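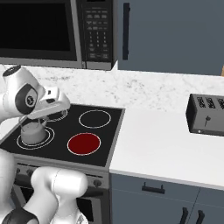

### 3.2 The kitchen task

We're a student club, so most of this got built in the evenings, and I'll own up to picking the kitchen because I like cooking! The job we gave the arm in Clurnavness (our simulator setup) sounds dead easy: get the pot from one burner to another. Trinh Lưu wrote the reward, I did the resets, and we argued a lot about what should count as "on" a burner.

**Figure 1.** The simulated kitchen, with the gripper over the pot and the front-right burner lit.

We recorded 228 demonstrations by hand and trained on all but 50 of them, which we kept back for testing. Coralie Prendergast wanted the pot's start position jittered as well – a good call, and Section 4 goes into why.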